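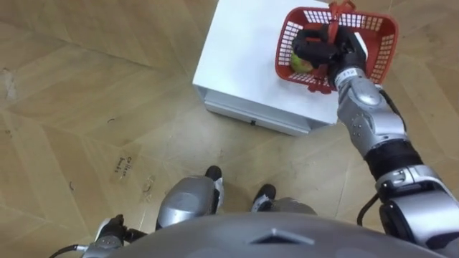 A red basket with a round yellow-green fruit inside, gripped by its raised handle

Teltora is an open source key-value store used to hold small records, such as stock lists, session data and sensor readings, on machines with limited memory. It is written in C and distributed under a permissive license. The software is maintained by a group of developers based in Burkgate.

History

Work on Teltora began as a replacement for Cruickshank, an earlier storage library that could not recover cleanly after a power failure. Binta Sani wrote the first version of the storage engine, and Nkechi Okoro added the command-line client. The network server, known as Getomgate, was developed separately by Onyekachi Chukwu and merged into the main source tree before the 2.0 release.

Design

Records are kept in sorted pages, and every change is written to a log before the page is updated. On startup, the engine replays any log entries that were not yet applied. Keys may be up to 397 bytes long. A single server accepts 20 client connections by default, a limit that can be raised in the configuration file. Teltora has no query language; programs read records by key or by key range.

Replication

A server can copy its log to 2 followers. Followers answer read requests but refuse writes. Promotion of a follower must be carried out by an administrator.

Testing

The test suite contains about 537 cases and is run against each proposed change. Barbara Kalinowski rewrote the crash recovery tests for the 2.0 release.

See also

Embedded database
Write-ahead logging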